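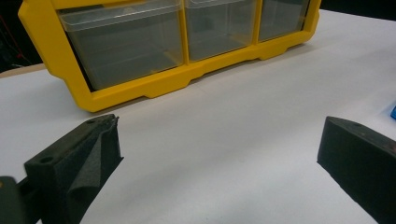
Workshop & Shed Tips

Sorting small parts: what I brought home from the Vadby open day

I went along to the Vadby open day in May mostly for the free sausage and a look at the robots, and I came away wanting to tidy my shed, which my family will tell you is a miracle. One of the demonstrations had a person working a pair of hand-held grippers at a table with a little yellow drawer organiser on it, the kind plenty of us have on the bench full of screws. I stood there far longer than I meant to (my tea went stone cold!) and chatted with the demonstrator about drawers, of all things. These are the bits I've been using since.

Start with every drawer empty. I'd been shuffling screws from one to the next for years, and tipping the whole lot into an ice cream tub first was so much quicker.

Leave yourself elbow room. Put the organiser towards the back of the bench and keep the front clear, so both hands have somewhere to go.

Work on something pale. A dropped washer shows up beautifully on a white board, and mine now lives on top of the old bench.
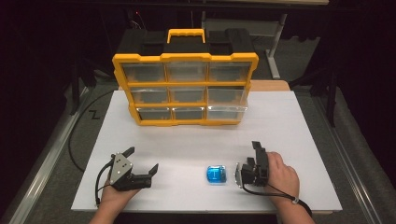

Nine clear drawers, two grippers and a small blue container on the board.

Clip your cords. The demonstrator had the gripper cable fastened to a strap on the forearm, and I've done much the same with my soldering iron lead, using an old watch band and a bulldog clip.

Go for clear drawers if you're buying. I had 46 jars with paint lids at one stage and couldn't have told you what was in half of them.

Next month I'll get on to the pegboard, and the colour I wish I hadn't painted it.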